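Aivar Mockus
April

Battery notes, part two. Last time was storage temperature. This one is about charge level, and why small lithium cells in earbuds, watches and trackers wear out sooner than the cell in your laptop.

A cell ages in two ways. Cycle aging comes from use. Calendar aging happens on the shelf, and it speeds up with heat and with high charge. Most small gadgets spend their lives at 100 percent, so calendar aging does much of the damage.

I keep a log for a bench unit, a Feneo travel speaker with one pouch cell. New, it delivered 415 mAh on a slow discharge. I stored it at 60 percent in a hall closet and measured it again after 24 months. The drop was small enough that I would not argue with anyone who called it meter error.

Its twin sat on a charger in my office in Kosilcombe for the same period. That one now shuts off early and the pouch has a slight bulge. Two units is a tiny sample. I post it as a note, with no claim beyond that.

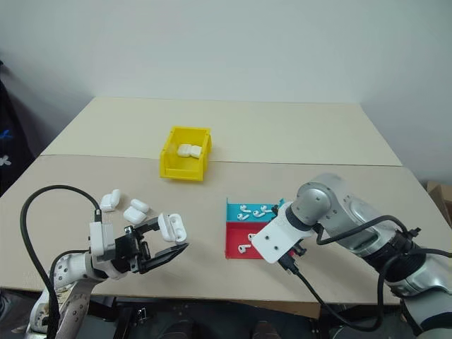
Capacity matters here too. A small cell has less margin. If a gadget draws a fixed trickle in standby, that trickle is a bigger share of a small cell than of a large one, so it reaches empty sooner when left in a drawer.

Empty is the other bad end. Below the cutoff voltage the copper in the cell can start to dissolve. Recharge it after that and you may get an internal short. Many protection circuits will refuse to charge a cell that has gone too low. Leave it refused.

My routine for anything going into storage: charge to 60 percent, power it fully off, write the month on a bit of tape, check it every 7 months. If the device has no real off switch, check it more often.

Someone asked about the Brutberg smart charger. It stops at a set voltage, which I like. The display rounds to whole percent and the manual does not say how the figure is worked out - treat it as a guide.

For measuring, I use a Kocsis inline USB meter. It reads energy going in, so it includes charging losses. Compare its readings only with each other, same cable, same room.

Recycling: tape over any exposed terminals, keep swollen cells out of the household trash, and call the drop-off point first. Some sites take loose cells only, some take whole devices.

Part three will cover charge rate and heat. I still have two discharge runs to finish before I post the numbers.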